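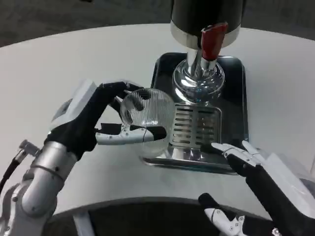

What is the Mencombe Reading Circle?
It is a book group for people who like long novels and do not want to hurry through them. We choose one novel, divide it into parts and talk about each part on a Saturday afternoon. The present book is Wetness, and most of the questions on this page come from people who have just begun it.

Do I have to read Wetness from the beginning?
I would recommend it. The book has four parts, and the second begins in the middle of a conversation which started at the end of the first. One member came to us at part three and enjoyed it, but she went back afterwards and said that the flood chapters had a different meaning for her.

How long is it?
My copy has a little more than 1000 pages with the notes. The notes are at the back and they belong to the story, so please do not skip them completely. Note 17 in particular explains why the ferryman will not say the name of his brother.

Is Gralska a real town?
No. Gralska is the river town where the first two parts take place. Readers have tried to find it on maps of many countries, and I have tried it too. The names of the streets are mixed from several languages, and the author's foreword says only that the town lies "where the water is slow".

Who or what is Ayaaba?
For the first 62 pages you will not know, and I think it is better if I do not tell you. It is a name that different people call out at night. Some readers take it for a woman, some for a boat. If you would like the answer before you continue, it is in the last paragraph of the chapter called The Lower Quay – but then please keep it for yourself at the meeting.

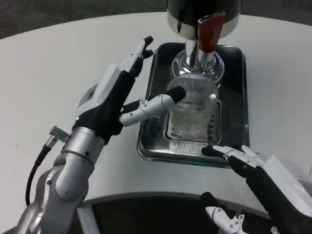
The same chapter is also the one where many people stop reading. It is slow, there is almost no dialogue, and the sentences go on for half a page. My advice is to read it aloud, at least a few pages. I read English more slowly than my own language, and for me it became much easier when I could hear where the commas are.

Is it fantasy?
In the library it stands with general fiction. There are things in it that cannot happen, for example the rain which falls only inside the customs house, but the characters find these things annoying more than wonderful. If you expect a quest or a map you may be disappointed.

Which edition should I buy?
Any complete one. The shorter edition leaves out the notes and two of the letters in part four, and then the ending is difficult to understand. The paperback has very small print. I changed to the hardback after part one, and my eyes were grateful.

May I come if I have not finished the part?
Of course. We speak freely about everything up to the end of that part, so you will hear what happens. If you would rather not hear it, come for the first half hour, when we only read favourite passages and look up difficult words.

Will you read another book by the same author?
Perhaps in August. There is an earlier collection of stories, much shorter, and two of them are also set in Gralska. Some members would prefer something dry after all this water, and we have not voted yet.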